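Home | Meetings | Newsletter | Skin Library | Contact

We use cookies to remember your settings and to see which pages are read most. Accept | Manage choices

Codisdale Eczema Support Group
Minutes of the winter meeting, Saturday, December 16, 2023

Welcome

The chair opened the meeting a little after the hour and thanked everyone for coming out on such a raw morning, which, as several people remarked, is just the sort of weather that sends our hands and faces into open revolt. We were 30 in the room, with more mince pies than we could manage, and it was lovely to see so many new faces alongside the old ones.

Minutes of the September meeting

Agreed as a fair record, with one small correction: the talk on wool and cotton bedding was given in the morning, and the quiz came after lunch.

Winter hands

Most of the morning went on this, and happily so. Members compared notes on cracked knuckles, washing-up and the misery of cold bus stops. There was warm support for keeping a pot of plain ointment by every sink in the house, and for cotton liners under rubber gloves. One member had tried the Vivness hand balm and found it pleasant but too heavily scented for sore skin; another gets on with it very well, so we agreed to leave it off the recommended list and let people make up their own minds. The chair reminded us — kindly, but firmly — that weeping or crusted patches want a doctor or pharmacist, however good the ointment.

Sample table

Bronik has offered us 40 sachets of its unscented cream. Accepted with thanks, on the understanding that we don't promote it. Sachets will be set out at the next meeting with the full ingredients on a card, and members are asked to try a dab on the inner arm first.

Room and money

The Ogura Rooms will have us back on the same terms. After the tea and hire were paid for we have £76 in hand, and it was agreed to spend a little of it on large-print leaflets.

Questions from the floor

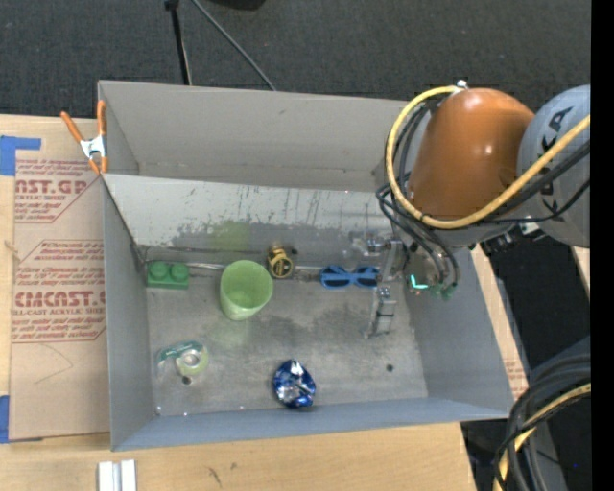
Should moisturiser go on before or after a steroid cream?

Either order can work, so follow whatever your own doctor or pharmacist has told you, and leave a good gap between the 2 so that one doesn't dilute or spread the other.

Any other business

It was asked whether we might have a talk on itching at night, and there was such a chorus of agreement that it goes straight on the list for spring. The meeting closed with fresh tea and a good deal more chat.

Comments

couldn't make it this time, the cotton liners tip has saved my hands at work though

Please can the night itching talk be written up for those of us who live too far away?

Lovely morning, thank you all. I think I left a grey scarf on the back of a chair.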